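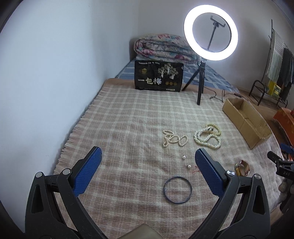

Page last changed: January, 4:10 p.m.

The String Goes First

Ruby-Lee Lowther restrings necklaces in the back half of a shoe repair shop in Illeck. She took over the bench from Digby Gilchrist, who taught her to knot on cotton cord before he let her touch silk. Last year 418 strands came across it. Most had belonged to someone's mother or grandmother, and most had spent years in a drawer.

Families usually sort the furniture and the papers before they get to the jewelry. It tends to come out at the end of a long day, when everyone is tired. The rings go to whoever was promised them. The beads and pearls often go to nobody in particular, and a good many end up in a bag at a thrift store with the thread already rotten.

"People ask me what it's worth before they ask me if it can be worn," Lowther says. "Those are two separate questions, and I can only help with the second."

Silk stretches and picks up skin oil and perfume. On a necklace worn every week, she likes to replace it every year or two. On one worn at weddings, it can wait much longer. The test is simple. Hold the strand up by one end and look for gaps between the beads. If you can see bare thread, stop wearing it. 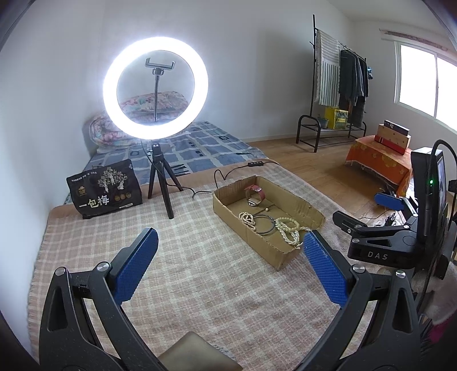

How a necklace is kept matters nearly as much as how often it is worn. Hanging a heavy strand on a hook stretches the silk, and tossing it in with rings and brooches scratches the beads. Lowther tells customers to lay things flat. You don't need a lined case for that, and a shallow cardboard box with low flaps, like the one on the plaid blanket, does fine for an afternoon of sorting. For longer storage she prefers soft cloth pouches, one piece to each. Plastic bags are a poor choice for real pearls, which can dry out and crack.

Manaia Whitcombe brought in her aunt's beads from Flornedstead after the house was sold. She had planned to keep one necklace and give away the rest. She kept nearly all of it – a few pieces went to cousins – and had the longest strand made into two shorter ones.

"My aunt would have worn it to the grocery store," she says. "I wear mine to work."
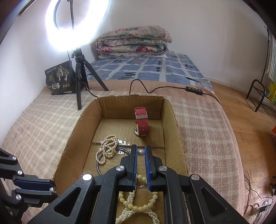
Updated January | 4:10 p.m.

Splitting a strand is a common request now. Long ropes catch on seat belts and desk drawers, and a shorter one gets more use. Lowther lays the beads out in a grooved tray in their original order and takes a photo before she cuts anything. The old clasp goes on one half. Finding a match for the other can take weeks.

She turns some work down. If the drill holes have worn wide, new thread will only saw through them faster, and she would sooner hand the piece back than charge for it.

Related stories
The Last Shoe Repair Shops
Ainhoa Campos on Mending Wool
What to Do With a Stopped Watch
Rhys Brunton: A Drawer Full of Keys

600 shares
Search stories, people, places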